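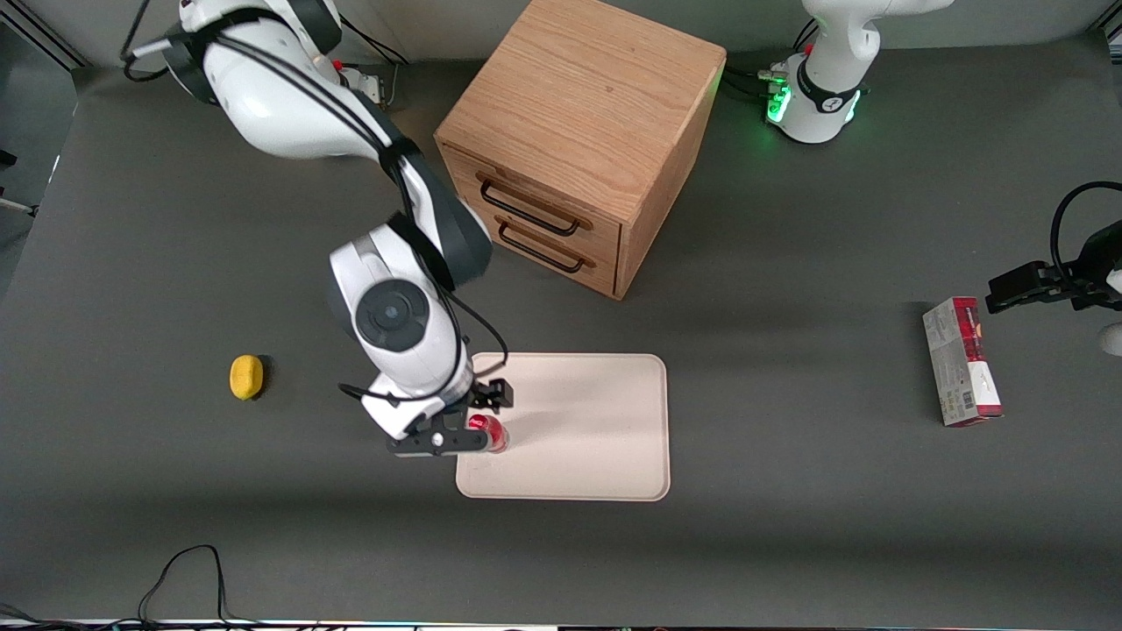 Light oak drawer cabinet, with tray and red cylinder.

About Gurkik Home Storage

Gurkik makes and repairs small wooden storage furniture: drawer cabinets, bedside units, shoe benches, spice racks and the odd letter box. We work from a shop on the industrial road behind the rail yard, and we sell directly to households, schools and a handful of retailers across the province.

The business was started by Vilgot Bakke, who had been building kitchen cabinets for a larger firm and wanted to do smaller pieces. He rented half a bay and bought a used table saw. Hedvig Torvik joined in October of the following year to look after finishing, and she now runs the shop floor day to day. Vilgot still does most of the drawings.

What we make

Our main line is the Filleo, a small drawer cabinet meant to sit on a desk, a counter or a shelf. It comes in two widths and can be ordered with two, three or 4 drawers. The drawers run on wood, with no metal slides, and need a rub of candle wax once a year if the house is dry in winter. We sold 236 of them in our last full year, most of them to people who already owned one.

The Ekström is a low bench with a lift-up seat, sized for a front hall. It holds boots for a family of five, or skates and helmets if you keep the boots somewhere else. It is heavier than it looks, so please have a second person on hand for pickup.

We also take custom orders. Lead time is usually eight weeks, longer before Christmas. A sketch on paper with measurements in centimetres or inches is fine, as long as you tell us which.

Repairs

We repair our own pieces for as long as we are in business. Stuck drawers, split bottoms and loose knobs are done at no charge if you bring the piece in. Water damage and dog damage are quoted individually. Since opening we have logged 1,143 repairs in the book by the front counter, and well over half of those were on furniture we did not build. We are happy to look at other makers' work, although we do not take on particleboard, veneer matching or anything with a live electrical fitting.

If you are bringing something in for repair, empty the drawers first and tape them shut for the drive. Leave the knobs on. If a knob has come off and you have found it, put it in an envelope with your name.

Wood and finish

Most of our stock is oak, maple and yellow birch, bought through Graltel, a lumber dealer two hours north of us. We have bought from them from the beginning. The boards sit in our racks for at least a month before we cut them — the humidity in the shop is different from the humidity in their kiln shed, and we would sooner have a board move in the rack than in your hallway.

The standard finish is a hardening oil, two coats, in clear or a light grey. Paint is available on custom orders only. Colour samples can be picked up at the counter or mailed out for the cost of the stamp.

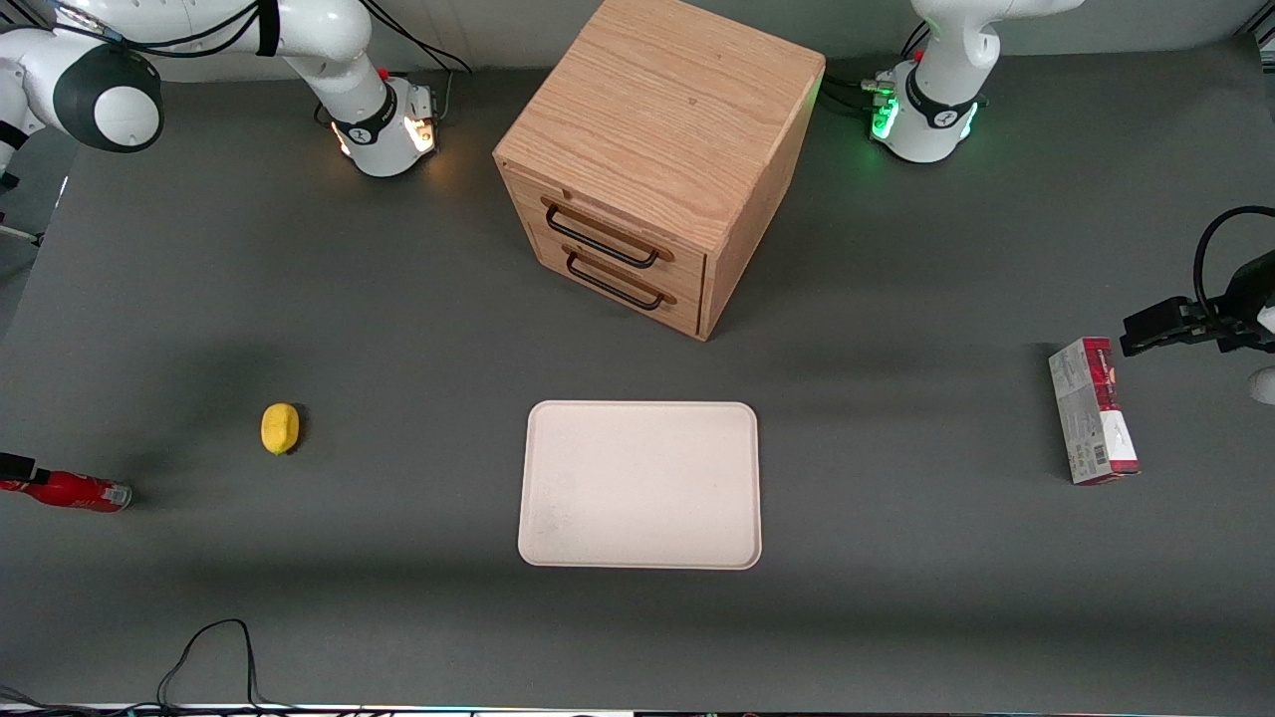
Margit wrote to us that the oil finish on her hall bench had gone dull after three winters of wet mitts, and wanted to know if she had to sand it back before recoating. She did not. Wash it with a mild soap, let it dry overnight, go over it lightly with a grey pad and wipe on one thin coat. We sell the oil in small tins, and one tin will do two benches.

Schools and groups

Twice a year we set aside offcuts for school shop programs. Boxes are free, up to 100 pounds per school, and are picked up from the loading door. Teachers should email first so we can put a name on the box. The pieces are short, mostly under 40 centimetres, and the species are mixed.

Hours and visiting

The counter is open weekday mornings until noon. Afternoons are by appointment. Parking is along the fence, and the door sticks, so give it a push. Cash, cheque and debit are accepted.

Page last updated 29 May 2020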